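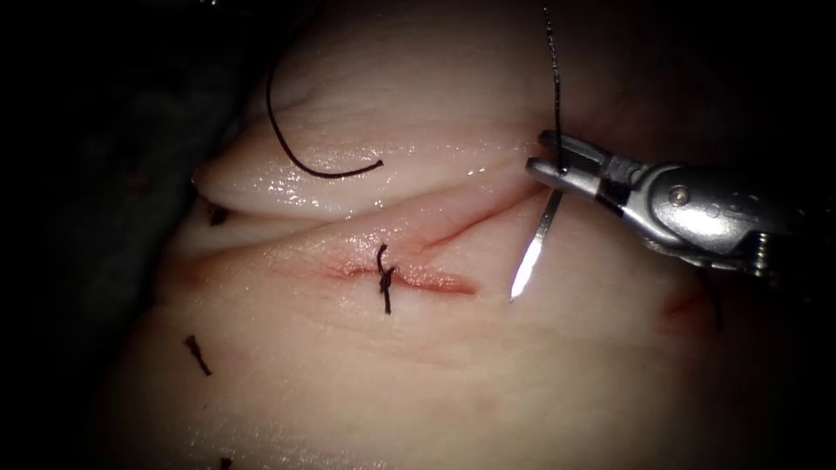 Reading time: 4 minutes

Knot notebook, Avon bench
Saturday, afternoon

Continued from the previous page. The question is still the same one: how much does a knot lose when the thread has been lying in saline, and does the loss come from the thread or from the knot. I did not reach the end today but I have a better idea of where to look.

What I did

Took the braided black thread from the Felwood drawer, the older box and the newer box, and cut lengths for loops. For each box I tied 12 loops dry and 12 loops after one night in the saline bath. All with the same knot: one surgeon's throw, then three single throws laid square. Ends left long on purpose, so that slipping can be measured with the ruler after the pull.

The loops are tied over the steel rod and not over the plastic one. The plastic rod gives a little under load and I think it made our first results look kinder than they were. Colleagues who still have numbers from the plastic rod, please mark them with a P in the Enis sheet. Do not delete them.

Pull speed was the slow one for everything. I started the first two loops on the fast setting by mistake and threw them away.

What I saw

The dry loops break. Almost always the break is directly at the knot, on the side where the first throw turns, and the sound is quite sharp. The wet loops are more complicated. Some break as the dry ones do, at a lower force. Others do not break at all for a long time: the knot creeps, the ears become shorter, and then either it locks again or it opens completely.

Creeping is what worries me. A loop which has crept and locked again shows a good force in the sheet, and a reader of the sheet would say it is a good knot. But the loop is now longer than it was, and on a wound this would mean that the edges stand apart. So a force alone is not enough and we must also write the length of the ears before and after. I have added the two columns.

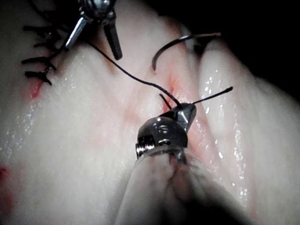

The columns are called "ear before" and "ear after", in millimetres, always the shorter ear. For the old rows they stay empty. Please do not fill them from memory.

Between the older box and the newer box I find no difference when the thread is dry. When it is wet the older box creeps more, but I had cut those lengths first and they were perhaps fifteen minutes longer in the air before tying. This is a weak point of the day and I must repeat it with the order turned round.

A remark on the throws. When I look at the opened knots under the magnifier, several of them were not square at all. I believed I was laying them square. After an hour of tying, my left hand begins to pull earlier than the right hand, the throw tips over, and the result is a sliding knot which looks correct from above. The wet thread forgives this less than the dry one. I have to admit that a part of my "saline effect" may be simply my tired hand, because the wet loops were tied last.

The sheet

The Enis sheet is now at row 2,821, which is too long to scroll. Of these rows 357 are knot pulls with complete notes on thread, box, bath and rod. The remaining ones are missing at least one of the four. I made a filter with the name "complete only", and I propose that the drawing for the Yousafzai report is made from this filter and from nothing else. If somebody has a paper note for one of the incomplete rows, it is worth half an hour to look for it.

I also found that the column for bath time is used in two ways. Some of us wrote hours and some of us wrote the clock time of taking out. A "9" can be either. I coloured the doubtful ones yellow, 66 cells in all, and changed nothing.

Small matters

The saline bath has a white crust at the rim again. I wiped it and made fresh solution. The lid must be closed fully; half closed, it loses water over the night and becomes stronger than we write.

The fine scissors leave a brush at the cut end of the braid. Use the ones with the blue tape.

The lower clamp is slipping a little at higher force. I put a strip of fine abrasive paper inside it and it helped, but this is not a repair.

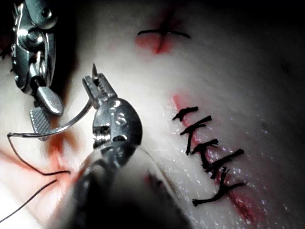
Next time

Tie wet and dry alternately, one and one, so that the tired hand falls on both equally. Stop after each sixth loop and rest.

Add a second knot with one more single throw on top. If the creeping disappears with it, the cost is only a slightly larger knot.

Take a photograph of each knot through the magnifier before the pull and write the loop number on a paper label beside it. Today I looked only afterwards, and it is difficult to say about an opened knot what it was before.

Turn the order of the boxes.

Ask in Felwood whether the older box was stored near the window during the summer. The cardboard is paler on one side. The box is now on the upper shelf with a note on it, please leave it there until the December pulls are finished.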